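Journal > Household Studies > Clothing and Care > Full text

Contents Abstract Sections Notes Comments Next

4. What the diaries say about white clothes

We had expected, when we set out, that white clothes would take up a modest corner of this paper. They ended up taking a good deal more room than that, and readers who have ever lost a favorite shirt to one stray sock will probably understand how it happened. Of the 621 laundry entries that came back to us from Drinon and Vallness, 579 were complete enough to use, and a white garment came up again and again in those, very often with a small story attached to it.

The diaries themselves were plain things. Each of the 15 households got a ruled notebook and a pencil on a string, and was asked to write down every load as it went in: what was in it, who had sorted it, and anything that seemed worth saying. We left that last column wide. It was the best decision we made in the whole study, and we came very close to leaving it out so that the page would fit the copier.

4.1 Sorting by color, and sorting by worry

Older guides to housework tell the reader to sort by color and then by cloth. Our households did follow the first half of that advice, more or less, but the second half had nearly vanished. What had grown up in its place was something we came to call sorting by worry. A garment was washed alone, or with a few trusted companions, when somebody in the house was anxious about it. The worry might have to do with shrinking, but far more often it had to do with dark things getting in among pale ones: a belt left in its loops, a bag strap, the drawstring of a pair of gym shorts.

One Vallness household kept a separate basket for what the diary called "things with straps," and washed it only when the basket was full. Another had given up on separation altogether and simply bought cheaper white shirts. Both homes told us they were happy with the arrangement, and we have no reason to doubt either one.

It is worth pausing on how much talk there was about trim. Printed bands and webbing turn up in the diaries far more than we would have guessed from the published work, which tends to treat a garment as if it were one piece of cloth all the way through. People at the washing machine don't think that way at all. They think about the one dark part, and whether it will behave. Figure 1 gives an idea of the contrast they had in mind.

Figure 1. Black strap with gray lettering against white fabric.

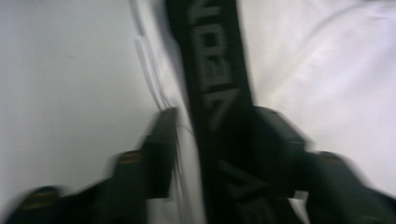 4.2 Who knows the rules

Every household had rules, and in most of them the rules lived in one person's head. We could see this in the handwriting. A load sorted by the usual sorter got a short entry, sometimes only two or three words. A load sorted by anyone else got a long one, and the long ones were often written afterward by the usual sorter, in a tone we can only call patient.

Children learned the rules late and in pieces. In Drinon, where several of the homes shared a basement laundry room, they seemed to pick up as much from the neighbors as from their own parents, and now and then the two sets of rules didn't agree. One teenager's entry says, in full, "Mom says cold, downstairs says warm, went with downstairs." The shirt in question appears again two weeks later, so we take it that no great harm was done.

The Jasik building, the largest of the shared sites, had a typed list of rules taped inside the closet door. It was signed by a management firm that had not run the place in years, and it still mentioned starch. Tenants were fond of it. When we asked whether we might borrow it for copying, we were told very kindly that we could look at it where it was -- and so we did, with a cup of coffee, for most of an afternoon.

4.3 Folding, smoothing, and the end of a load

We had not planned to ask about what happens after washing, but the notebooks went there by themselves. Folding drew nearly as many remarks as sorting did, and warmer ones too. People wrote about where they stood, what they listened to, and which pieces they saved for last. White garments were usually the ones smoothed by hand, spread out on the flattest thing in the room and tugged into shape from a gathered bit of cloth.
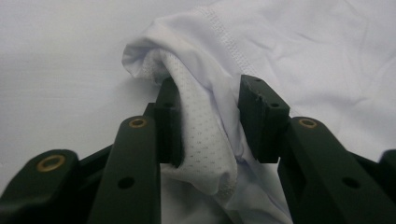
This habit of hand smoothing seems to have taken the place of ironing for a large part of our group. Few diaries mention an iron at all. Several mention its absence with a little pride, and one says that the iron is now used for holding the pantry door open. Where ironing did survive, it was tied to an occasion such as a recital or a funeral, and it was done the night before.

We also noticed that a load was hardly ever finished in one go. Entries show a single basket being carried through up to 3 rooms before it was put away, and sitting in one of them overnight. The earlier survey carried out in Ibarra found a single folding place per home, but that survey asked a direct question, and we suspect people gave the answer they thought was tidy. A notebook hanging by the machine is harder to be tidy with. We come back to this difference in Section 5, where the shared rooms are set beside the private ones and the matter of storage is taken up properly.

Comments

Reader in Vallness: We have a strap basket too! My grandmother started it. I never thought of it as something you could put in a paper.

Reader: Was the soap the same in all the homes? I didn't see it in the methods section, and it would matter a lot for the whites.

Former Drinon tenant: Please tell me the list with the starch is still up.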